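4.2 What people did with the dressing

I went into this part of the study expecting the vegetables to matter most, and I was wrong! We asked 37 home cooks in Kotilitz to make the same grain bowl in their own kitchens, with farro, roasted squash, a soft egg and whatever greens they had (mostly kale, it was February), and then tell us how they'd do it next time. Of those, 31 wrote more about the dressing than about everything else in the bowl put together.

The big split was over when to pour. The Meléndez recipe we handed out says to dress the farro while it's still warm, and most people went along with that and liked it. Six held the dressing back and passed it at the table in a jug, which I do at home too, so I had to be careful not to cheer for them in the coding. Seven wanted more vinegar (I'd have guessed more salt).

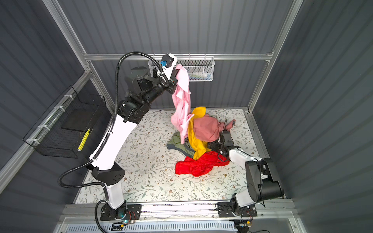 Figure 6. Enclosure with two arms, garments on the mat.

Tossing was the other thing I kept coming back to in the diaries. People who tossed the whole bowl hard told us the egg broke up and the squash went to mush, and quite a few moved to laying things out in sections after the first try. A heap is a heap, whether it's kale and farro or the five garments piled near the middle of the mat in Figure 6, and the pieces underneath are hard to get at without dragging the rest along. Cooks who laid out the bowl in sections wrote that they could taste the squash by itself, and they went back for seconds of the greens, which I loved reading. I'll get to the Flondcombe bowls, and the wider rims, in 4.3.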